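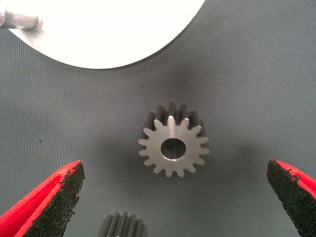 Plarlow Workshop Board > Parts and Spares > Which gear is this?

plarlow_bench
I'm trying to sort out the spur gears from a tin of mixed spares and could use a second opinion. The one I care about has sixteen teeth and a plain round bore, no keyway and no set screw that I can see. It's a thick one, more of a short toothed cylinder than a washer. Light gray metal, teeth a bit rounded at the tips. The label on the tin says Ibarra 846, but I can't find that number in any list I have. Does it look like a press fit part to you?

ratchet_and_pawl
Plain bore usually means press fit or retaining compound. What does the bore measure? Without that we're guessing.

Fikri Harahap
I had a Nemance feeder with a gear much like that one. Mine was pressed on the motor shaft. 846 could be the drawer number from whoever owned the tin before you.

plarlow_bench
Calipers are at my sister's until the weekend. I'll post the bore when I have them. Drawer number makes sense, the other tins say 140 and 100.

oldtwill
Side question. What is the gray stuff under the gear? I wouldn't sort small parts on cloth. Filings get down in the weave and then they get on everything. I use a baking tray.

plarlow_bench
Parts don't roll on cloth. On a tray I chase them all evening. There's a big sheet of gray twill in the same room and it needs a wash and an iron anyway.

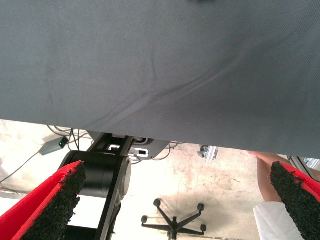
The gray twill, creases and all. Floor is stained concrete.

oldtwill
Twill like that sheds less than I expected, but I'd still shake it outside before you do anything with bearings.

Yolanda Garrido
I disagree with oldtwill on this. I've used cloth since August and never had trouble. A tray scratches soft brass. Shake it out, run a magnet over it and carry on.

oldtwill
A magnet won't pick up brass filings.

Yolanda Garrido
No, so shake it first. I did say that.

ratchet_and_pawl
Back to the gear - measure the outside diameter too. Tooth count plus 2, divided into the outside diameter, gives you the module if it's a standard metric gear. Then you can look for a match in the Skanthorpe list.

plarlow_bench
Will do. I'll put both numbers up here.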